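Sivitz adds simulated tabletop set to its training library

Sivitz has added a set of simulated tabletop episodes to the library it uses to train manipulation policies. The July release holds 2000 episodes, of which 800 are pick-and-place tasks with household items. The rest cover pushing, stacking and wiping. 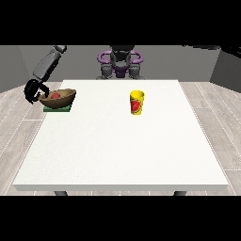
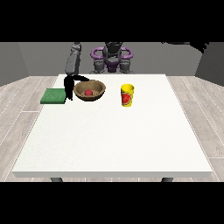 Episodes are recorded at Burasero, the company's simulation group, where operators drive the virtual arm by hand and the software logs joint angles, gripper state and camera views at each step. Tania Chowdhury, who runs the recording desk, said the room and table stay fixed while the small items vary from task to task. Objects such as the brown bowl and the yellow cup with the watermelon print keep the same model and texture throughout the library, so that a policy can be scored on placement alone. Each episode carries a one-line text instruction, written before recording starts.

A first review pass rejected 561 recordings, mostly for dropped frames and late gripper commands. Those were recorded again and are not counted twice in the total. Dineo Zwane, who led the review, said a recording is kept only if 70 percent of its length contains arm motion.

The set is open to Sivitz partners under the existing license. A version with randomized lighting is in preparation at Gallardo, with Elba Mansilla in charge of the work.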